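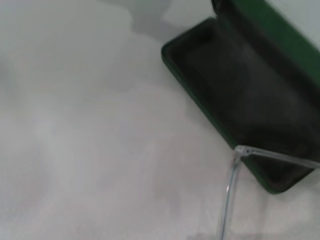

Minutes of the Clidbridge Constitutional Law Discussion Group, Oct 19, 2018

Taken by me, Ghazala Yousafzai, as Percy Cuervo was in the chair and can't do both (he tried in September and we ended up with half a page).

Start and apologies

We got going a little late while people found the right room. Apologies had come in from the Asodby members, who were stuck behind roadworks on the bypass. Percy welcomed two newcomers, both law students, and told them they were allowed to interrupt him. They took him at his word, which livened things up no end.

September minutes

Agreed, with one correction. I'd written that the Clisov water case was "won" by the council. It was sent back to the lower court to be looked at again, so I've changed it. Sorry about that – I was going from memory.

The Bhutto petition

Most of the evening went on this one. For anyone who missed September, Mr Bhutto is challenging the order that let the county close the Clisov Road market site and move the traders elsewhere. He says the order was made without proper consultation, and that the minister had no power to make it in the first place. Those are separate arguments and Percy asked us to keep them apart, which we managed for a good quarter of an hour.

I went through the government's written reply. It runs to 1056 paragraphs if you count the annexes, and I'll admit I skimmed the drainage survey. The main points as I understood them:

The power to make the order comes from the parent Act and is a wide one.
Consultation did happen, by letter and by notice in the local paper, and 101 responses came back.
Even if the notice period fell short, the result would have been the same.
The petition was lodged too late.

We talked longest about the third point. One of our students said it can't be right for a minister to skip a step and then tell the court it wouldn't have mattered, and there was a fair bit of nodding. Percy took the other side, partly to be awkward I think, and said judges don't like sending people round the houses for nothing. He also reminded us that the court has a choice over what remedy to give, so Mr Bhutto could be right on the law and still go home with very little. I hadn't thought about it that way and I'm still chewing it over!

On lateness, we all thought the government had the weaker hand. The order wasn't put on the county website until after it had come into force, and it's hard to blame traders for not objecting to something they hadn't been shown. Percy did point out that the notice in the paper counts for something even if hardly anyone reads that page.

No vote taken. We don't do votes on live cases and I'd like to keep it that way.

Visit to the hearing

The public gallery has 40 seats and they go to whoever turns up first. Anyone coming should allow plenty of time for the bag search. Percy will meet people on the court steps, and I'll go straight in with the early lot. Phones off, please, and no recording of any kind. You can take handwritten notes – bring a spare pen, as the last time we went mine gave up before the first speaker had sat down.

Action: I'll email the listing to everybody as soon as it is confirmed.
Action: Percy to prepare a one-page summary of the four government points for those who haven't got through the bundle.

Reading for next time

We agreed to read the earlier Asodby judgment on consultation, which both sides rely on and seem to read in opposite ways. The first half is mostly history, so start at the heading about fairness if you're short of time. The students offered to lead on this and were snapped up before they could change their minds.

Money and room

The room fee is going up by 2 pounds a session. Grumbling, but agreed. The tea tin will cover it for now.

Any other business

A member asked if we might spend an evening on how judges are appointed. Lots of interest, so I've put it on the list for after the hearing. Another asked for the heating to be turned up. Percy will ring the centre.

We finished with a short and rather heated chat about whether ministers should have to turn up in person when their orders are challenged. I stopped writing at that point and joined in.

Next meeting: same room, same time, and I'll send the date round with the court listing.

G. Yousafzai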